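Estthorpe amplía la recogida separada de textiles a partir de octubre

El servicio de residuos de Estthorpe va a cambiar en octubre el sistema de recogida de ropa y textiles usados. Hasta ahora los vecinos tenían que llevar las bolsas al punto limpio de Leckie, que abre solamente por la mañana. Con el nuevo sistema habrá 58 puntos de entrega repartidos en los barrios, y en 8 de ellos se podrá dejar también calzado.

El cambio responde a una petición que hicieron varias asociaciones de vecinos el año pasado. Se quejaban de que el punto limpio queda lejos para las personas sin coche, y que muchas bolsas de ropa terminaban en la basura común. El ayuntamiento aceptó estudiar el asunto y en primavera hizo una prueba en el barrio de Sesadach. Durante la prueba se recogieron 88 toneladas, una cantidad superior a la que se esperaba, y por esta razón se decidió extender el servicio a toda la ciudad.

La ropa tiene que entregarse limpia, seca y dentro de una bolsa cerrada. Se aceptan también sábanas, toallas, cortinas y mantas. No se aceptan alfombras, colchones ni almohadas, que siguen yendo a Leckie como antes. Los zapatos deben ir atados por pares, en una bolsa aparte.

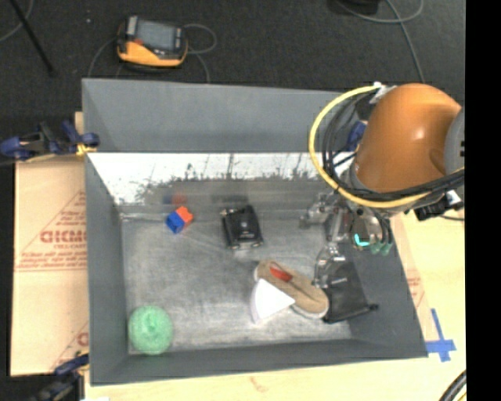
Una cubeta gris de paredes altas sobre una mesa de madera clara.

La empresa Stendus, que ganó el concurso, se encarga de vaciar los contenedores y de clasificar el material. El contrato tiene una duración de nueve años y puede revisarse a la mitad del plazo. Según las condiciones publicadas, la ropa en buen estado se venderá en tiendas de segunda mano de la región, y lo que no sirve para vestir se destinará a trapos industriales o a relleno para aislamiento. La empresa debe presentar cada año un informe con las cantidades de cada destino.

Las asociaciones recibieron la noticia con satisfacción, aunque piden que los contenedores se vacíen con más frecuencia que en la prueba. En Sesadach hubo semanas en las que las bolsas quedaron en la acera, y con la lluvia el contenido ya no se podía aprovechar. El servicio de residuos contestó que el nuevo contrato prevé dos vaciados por semana en las calles con más población, y uno en las demás.

El coste para los hogares no cambia en este momento. La tasa de residuos se revisará junto con el presupuesto del próximo año, igual que las otras tasas municipales.

El mapa con los puntos de entrega se puede consultar en la oficina de atención al público, de 9 de la mañana a 2 de la tarde, y se enviará también por correo a todas las viviendas antes del inicio del servicio.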